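The drawer you keep meaning to sort out

My mother-in-law moved house in July, from the tall, thin place in Fogh where she had lived since before I knew any of them, to a ground-floor flat in Funevstead with a bit of garden and a bus stop outside. We had all been dreading it. The wardrobes were fine in the end, and the kitchen took a morning (she is ruthless about saucepans, it's a joy to watch). What nearly finished us off was the sideboard in the hall, and in particular its top left-hand drawer.

You will have one of these yourself. Ours at home is in the kitchen, next to the cutlery, and it won't open fully until you've slid a hand in and flattened whatever has risen up at the back. It holds string, takeaway menus, a bicycle light, birthday candles with burnt wicks, foreign coins and keys, keys, keys. I have never met a family without one, though I have met several who called it something else. My grandmother's was "the glory hole", and a friend from Grondness tells me that up there it's simply "the bits".

I've been asking people about theirs ever since, at parties and on trains and once, I'm sorry to say, at a christening. Hardly anybody is embarrassed for long. They start out apologising and within a minute they're telling you about the single cufflink, or the tape measure from a shop that closed when they were at school, and off they go!

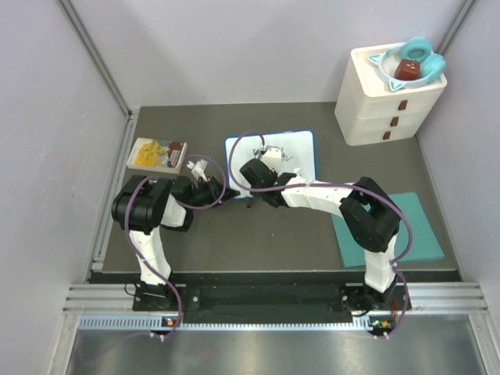
Hye-jin Nam
Home and family writer

So back to the sideboard. We put a sheet down on the hall carpet, tipped the whole drawer out on to it and sat round it like children with a jigsaw. I'd brought three shoeboxes, having read somewhere that this was the way to go about it: one to keep, one to give away, one for the bin. After an hour the keep box was full, the bin box had a dead battery in it, and the give-away box had been borrowed by the cat.

The trouble, of course, is that every single thing had something to say for itself. There was a raffle ticket, number 590, pink, folded in four, and I had it halfway to the bin when my mother-in-law put out her hand. It was from the dance in Zudasdale where she met her husband. She hadn't won anything. She told us what the band played and what her sister wore, and how the last bus went without them so that they had to walk home along the river with their shoes in their hands, and my husband, who is past fifty, had never heard a word of it.

Would she have told us if she'd been tidier? I don't suppose she would. She has photograph albums, good ones with captions, and we've all looked through them so often that we stopped asking questions years ago. An album has been chosen for you. A drawer just piles up while you're getting on with other things, and when you finally go through it you meet yourself in no particular order: the dentist's card, the baby's first hospital band, the instructions for a radio you gave away.

I do have some practical advice, for those of you with a move coming up and a van booked. Do the drawer first, while you still have chairs and a kettle. Don't do it alone, and if you can manage it, have someone there who is much older or much younger than you are. My niece, who is eight, asked better questions than any of us ("what was it for?" and then, mercilessly, "but why did you keep it?"). Write things down as you go, on envelopes or whatever is lying about. I wrote the story of the dance on the back of a gas bill, and it's the one piece of paper from the whole move that I know the whereabouts of.

As for the keys, we counted them, for my niece's sake, and there were 36. Two of them fitted doors in the old house. One turned out to be for the sideboard itself, which none of us had realised could be locked. The rest went to Funevstead in a biscuit tin, with the string and the candles and the raffle ticket on top, and I drove them there on my lap, or rather my husband drove and I held the tin.

She has a new hall now, too narrow for the sideboard, so that went to a cousin. There's a small table with a lamp on it instead, very neat, with one shallow drawer underneath. I had a look last weekend when she was out in the garden showing my niece the beans. It had in it a bus timetable, a tube of glue, a spare fuse, four paper napkins from the café on the corner and a key I didn't recognise.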